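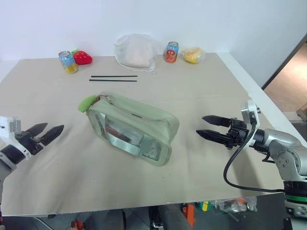
I love a tourist town in January. I mean the dead middle of it, when the ice cream windows are boarded up and the mini golf has a tarp over the windmill and you can park right on the main street, for free, for as long as you like. I just got back from three nights in Clastlow and I'm already trying to talk my sister into going next month.

Most people know Clastlow from July. So did I! You sit in traffic on the bridge, you wait an hour for a fried fish sandwich, you pay 30 dollars to leave your car in somebody's side yard. I've had good times there in July. But I'd never had a conversation there that lasted longer than an order until I went in the off season.

This time I had breakfast at Watkins every morning, at the counter, and by the second day Gwenllian Morgan was pouring my coffee before I had my coat off. She told me which beach path had washed out and which one hadn't. She also told me the town would be better off if half the summer people came in winter, and I've been chewing on that ever since, since I think she's right.

The usual line from the tourism office is that a place like this needs a bigger summer. More rooms, another festival, a longer fireworks show. The summer is full. You could not fit another family on that boardwalk in July if you stacked them. What the town has plenty of is February. 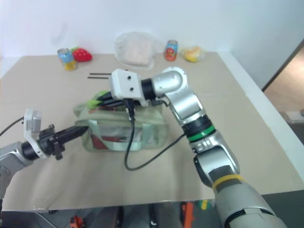

And it doesn't take much. The Celow, where I stayed, keeps seven rooms heated all winter, and Arben Pavlović at the desk said they fill most weekends with people who came once by accident and kept coming. The old movie house runs a double feature on Saturday night. I went, and there was a line! A short one, in big coats, with everybody talking to everybody.

I know the case against it. Rhun Ellis, who rents bikes on the pier, closes in October and wouldn't trade his quiet months for anything. Fair enough. Some people work 16-hour days all summer and they've earned a locked door. I'm not asking anyone to run the carousel in the sleet. But a bakery that stays open, a bus that still comes on weekends, a sign at the bridge saying which places have their lights on, that would be plenty for someone like me.

Go see the water when it's gray. Walk out to the end of the pier with the wind trying to take your hat, then go get chowder and sit by the window for two hours. They'll let you. They have the table.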